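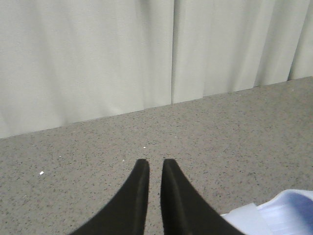
Savvas Moschos读完上一章以后提出，既然专名只负责指出一个对象，那么它应该没有意思，翻译的时候把声音搬过去就够了，为什么我们还要用整整一章来讨论它？

第五章 专名有没有意思

上面的问题很好，我愿意从它开始。在第四章里，我们把“专名”暂时定义为一种标签：说话的人用它指出一个人、一条河或者一座城，听话的人如果知道这个标签贴在哪里，交流就完成了。这个定义对第四章够用，对本章不够用。学习外语的人大概都有过一种经验，就是看见一个名字，明知道它“没有意思”，却仍然忍不住去找它的意思。我自己学汉语的第一年，把“石家庄”理解成了一个姓石的家庭的村庄，并且很长时间里觉得这座城市应该很小。

本章要问的是：名字里面那些看起来有意思的部分，在使用名字的时候还在不在工作？如果在，它们工作到什么程度？

5.1 从一个村名说起

请设想一个英国村庄，叫Plodstead。英语里plod是“沉重地、慢慢地走”，stead是一个旧词，表示“地方”，今天主要保留在homestead、instead这样的词里面。一个英语读者第一次看见Plodstead，很可能会想到泥路和走得很慢的人。可是他在车站买票的时候，不会想到这些。他只是要去那里。

再设想村里的教堂保存着一份1412年的地契，上面的写法是Plottestede。这样一来，前半部分也许和“走”没有关系，而和“一块地”有关系。村民知道了这件事，他们对村名的用法有没有变化呢？没有。信照样寄得到，路牌也不用换。

由此我们可以把两件事分开。第一件是词源，也就是名字从什么地方来。第二件是透明度，也就是今天的读者从名字的形式里能看出多少意思。词源属于历史，透明度属于现在的读者，两者经常不一致。Plodstead对现代读者是半透明的，而他透过它看见的东西是错误的。学生常常把“错误的词源”当作没有价值的东西扔掉，我请大家先不要扔。一个错误的理解如果很多人都有，它就能够影响以后的拼写、玩笑和广告，所以它也是语言事实的一部分。

5.2 汉字带来的困难

拼音文字在记录外国名字的时候，有一个方便的地方。拉丁字母一共26个，单独的一个字母一般不带意思，读者看到一串陌生的字母，可以安心地把它当作声音。汉字的情况不同。绝大多数汉字既有声音也有意思，译者选了一个声音，同时也就选了一个意思，不管他愿意不愿意。

我们用Bolix这个名字做练习。它的第一个音节可以写成“博”“伯”“波”“柏”“勃”，中间可以写成“利”“力”“里”“丽”，最后可以写成“克斯”，也可以简单地只用一个“克”。声音上，“博利克斯”和“波丽克斯”差别很小。但是我请一个班的学生猜，这两个写法各自卖什么东西，多数人认为前者卖工具或者汽车零件，后者卖化妆品。Bolix本身什么也没有说，这些猜测都从汉字里来。

类似的还有Purnulon。如果写成“普努隆”，读者会觉得这是一个远方的地名，或者一种药；如果写成“朴奴龙”，恐怕没有一家公司愿意接受，虽然声音差不多。可见译者手里有一张没有写出来的禁用表。“奴”“死”“病”这一类字，除非有特别的目的，一般不会进入名字。反过来，“娜”“莉”“莎”这些字几乎变成了专门的标记，读者看见它们，就知道这里有一个外国女性的名字。这些字原来的意思变淡了，新的作用是告诉读者“请按声音读我”。

5.3 三种常见的办法

把外国地名放进汉语，常见的办法可以这样排列。

音译：伦敦、柏林、马德里。读者得到声音，意思被放下。当然，“柏林”里面有“柏”也有“林”，一个没有去过那里的小学生完全可以想象一片柏树。

意译：冰岛、盐湖城、牛津。读者得到意思，声音几乎全部丢掉。“牛津”的两个字与Oxford的两个部分对应得相当整齐，ox是牛，ford是可以走过去的浅水处，“津”是渡口。

半音半意：剑桥、新西兰。“剑”来自声音，“桥”来自意思。有的学生问，“剑”为什么跟普通话里Cam的发音不像。原因是这个译名与南方方言有关，那里的“剑”读起来更接近原来的声音。

请注意，这三种办法之间的选择没有一条简单的规则。同样是ford，在“牛津”里译成了“津”，在“斯坦福”里只留下了一个“福”。想用规则来解释全部现有译名的人，最后得到的往往是一张很长的例外表。我认为比较诚实的做法是承认习惯的力量：一个译名被使用得久了，就算不合理，也很难再改。

5.4 人名与姓

人名还有另外一个问题，就是名字的主人会说话。村庄不会反对别人怎样写它，人会。一个姓Tzanetos的希腊人到了中国，银行把他写成“察内托斯”，学校把他写成“扎内托斯”，他的汉语老师给他取名“詹德”。这三个名字指的是同一个人，可是它们不能随便互换。在银行说“詹德”，工作人员找不到他的账户；在同学聚会上说“察内托斯先生”，大家会以为发生了什么严重的事情。

如果名字真的只是标签，那么贴在同一个对象上面的几张标签应该是等价的。事实显然要复杂一些。每一张标签还带着它使用的场合，以及叫的人和被叫的人之间的关系。这一部分内容，有些语言学家放在语义学里，有些放在语用学里。本书采取后一种做法，理由在第七章再说明，这里先请读者接受。

5.5 本章使用的材料

后面各节的讨论以一份名单为基础，名单收在书后的附录里，一共有179个译名，地名多于人名，商店和产品的名字最少。每个译名后面注明原文、译法以及我能找到的另外写法。有几个条目我没有把握，用问号标出来了。读者如果懂得相关的方言，对“剑桥”这一类条目的判断会比我更可靠。

在进入5.6节以前，请先准备下面四个问题，不需要写很长。

一、找一个你每天使用的地名，写下你小时候对它的理解，再去查它的来历。两者差多少？

二、为Bolix和Purnulon各写两个汉语译名，一个适合药店，一个适合玩具店。说明你换了哪些字。

三、你的母语里有没有只用来写外来名字的字、字母或者拼法？

四、回到本章开头Savvas Moschos的看法。“没有意思”这四个字，他指的是没有词源、没有透明度，还是没有使用上的差别？请选择一种理解，并且用5.4节里的例子来检查它。

第四题的讨论在5.9节继续，做完以前请不要先翻过去看。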